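Workshop tips: trying out grippers in a sim bedroom before you buy

Quick ones this time, been swapping fingers on the two-arm model all week. Mostly Mikine against Indurow. Notes in no order.

Start with the bed. Everybody tests on a table. Hard flat top, easy. A mattress is wide, low and pale, and you find out fast if your arm reaches past the front edge or the base bumps first.

Small stuff and boxes both. A gripper that's great on little things can be useless on a flat box. Do both in one session or you'll forget your settings. I did.

Pointed fingers – fine for small items beside a wall or on a nightstand. Wide pads on the same job kept shoving things off the back. Indurow wins there.

Flat game boxes: don't go at the lid from above. Let one side hang over the edge a bit, then come in low with the fingers nearly shut and open them at the box. 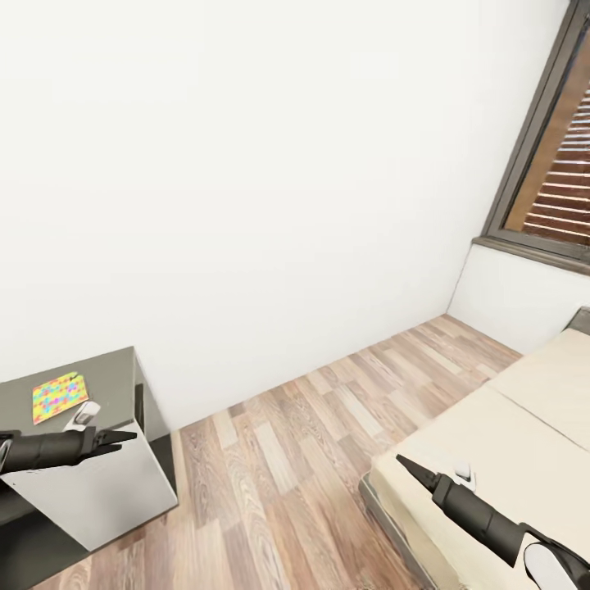
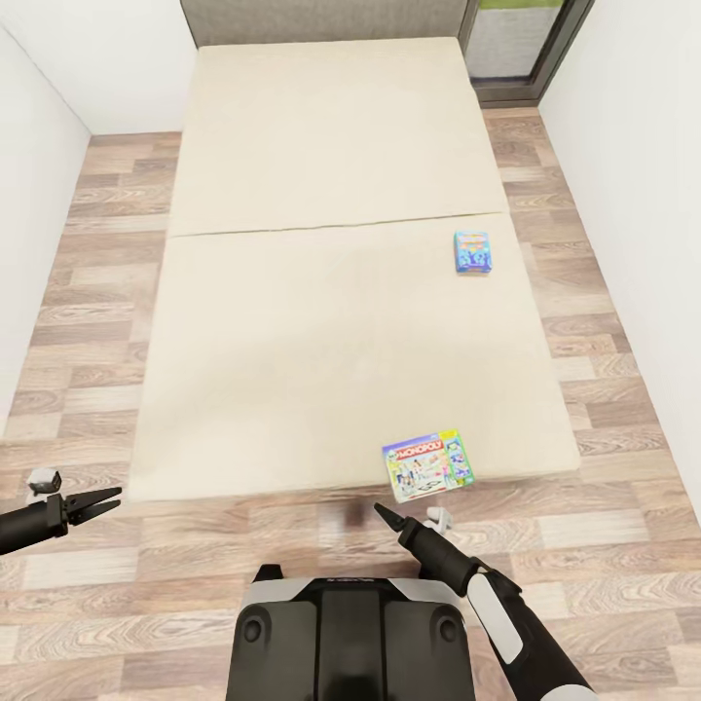

Both arms on the bedroom setup. Monopoly box by the front edge of the mattress in the second one.

Camera height matters more then I thought. Low view for checking finger tips, high view for checking where the body is. If you only get one, take the high one and go slow.

Controller settings. Khokhar default speed is too much for soft surfaces. I drop it to 5 and leave it. The Clistisia one has nicer menus but wants a restart every time you change fingers, so do all your Mikine runs first, then swap once.

Save after every change. Lost 177 runs in August from not doing this. Still sore.

Same start pose for every gripper. Park both arms, reset the objects, go. Otherwise your comparing luck.

Don't bother with 3,000 tries. You'll see the difference well before that, and the leftovers are just heat for the room.

Friction – sim mattress was way too grippy out of the box. Turn it down until a box slides with a light push, then test again. Two of my "good" results vanished when I did this.

Write down which fingers were on which arm. Left and right. Every time.

Wrist cables next, when I get to it. Updated 27 Jan 2020.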